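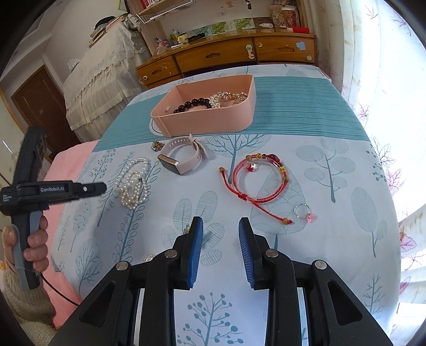 Balthasar Ammann reckons I should stop telling people to soak stained table linen overnight in cold water, as he did it with a damask cloth of his mother's and the red border bled into the white. Fair point, and one I should have covered. So this is a thread on washing, drying and storing tablecloths, with the colour problem first.

Soaking overnight is fine for plain white cotton or linen. It is not fine for anything with a dyed border, a printed pattern you haven't tested, or embroidery in strong colours. Red and navy are the worst. Old cloths with red cross stitch were often made with decent thread, but you can't tell by looking.

To test: wet a corner, press a white hanky on it hard, leave it ten minutes. If there's colour on the hanky, keep the wash short and cold and don't let the cloth sit folded while wet. Folded and wet is how the border gets on to the middle.

If it has already bled, don't dry it. Keep it wet and wash it again straight away. Balthasar dried his and ironed it, so I don't hold out much hope. He has sent it to Lelier, the dry cleaner by the station, and will report back.

Printed cotton cloths are mostly easier than people fear. Modern prints are fixed well. What goes wrong is fading along the fold lines, from being put away with the same creases every time. Fold in thirds one time and quarters the next.

Temperature. I do everyday cotton cloths at 40. White linen with grease on it goes in at 60. Polyester mixes at 30 or 40, and not with towels, or you will be picking fluff off until Christmas.

Stains, in the order I get asked.

Red wine: blot, don't rub. Cold water through the back of the cloth. Salt does very little in my experience apart from make a mess on the table. White wine does even less and costs more.

Candle wax: let it set, chip off what you can with a blunt knife, then brown paper and a warm iron. Change the paper often. Coloured wax leaves a dye mark after the wax has gone and that needs stain remover, not more ironing.

Turmeric: wash as normal, then hang it in the sun for as long as the day allows. The sun does most of the work. It took three goes on mine in April, when there wasn't much sun to be had.

Gravy: washing-up liquid, a small amount, worked in with your fingers before it goes in the machine. Same for butter and salad dressing.

Tea: treat it the same day if you can. Old tea marks on white cotton will usually shift with oxygen bleach in warm water. Old tea marks on anything else are yours to keep.

Several of you asked about beetroot. I don't serve beetroot on a cloth any more.

Drying. Over two lines if you have them, so the weight is shared. One line gives you a hard ridge down the middle. Bring it in while it's still slightly damp and iron it then. A bone-dry linen cloth takes twice as long and you end up spraying it anyway.

I don't tumble dry linen. I do tumble dry the cotton ones on low in winter, and they have shrunk a bit, mostly in length. If you're buying new, allow for that.

Sizes, as this came up again. Measure the table, then add the drop twice, once for each side. A 25 cm drop is plenty for a table you eat at. Longer looks smart and ends up in people's laps.

Ironing a big one: fold it in half lengthways, wrong side out, do both faces, then open it and go over the centre crease. Put a clean sheet on the floor under the board. I use an old Paker steam iron that leaks if it's tipped too far back, so I don't tip it.

Starch is up to you. I only use it on napkins. Starched cloths that are stored for months can go yellow along the folds, and I've had silverfish in the cupboard that seemed very pleased with them.

Storage. Clean, properly dry, no plastic bags. Rolling is better than folding if you have a cardboard tube and somewhere to put it. I have neither, so mine are folded over a coat hanger with a towel round the bar.

Where to buy, since it's the commonest message I get. Lustico had cotton ones in their sale and the hems were straight, which can't be said for the last lot I bought from them. Hà on the market does linen by the metre and will hem it while you shop.

Second-hand is still the best value. Hold it up to the light before paying - thin patches show at once, usually where the plates went. A small hole near the edge doesn't matter. A thin middle will be a hole within the year.

Thread count gets quoted a lot now. I've seen 300 printed on a packet in large figures. For a tablecloth I'd take no notice of it. Feel the weight and look at the hem.

On protectors: yes, use one under the cloth if the table is wood and you mind about it. The felt-backed sort stays put. The clear sort that goes on top I can't get on with, plates slide and it never dries underneath.

Reply from Balthasar: Lelier got most of the pink out but there is still a faint line along one side. He is going to put the bread basket on it.

Napkins next, probably at the weekend. Send me your questions, but I've already got the one about lipstick.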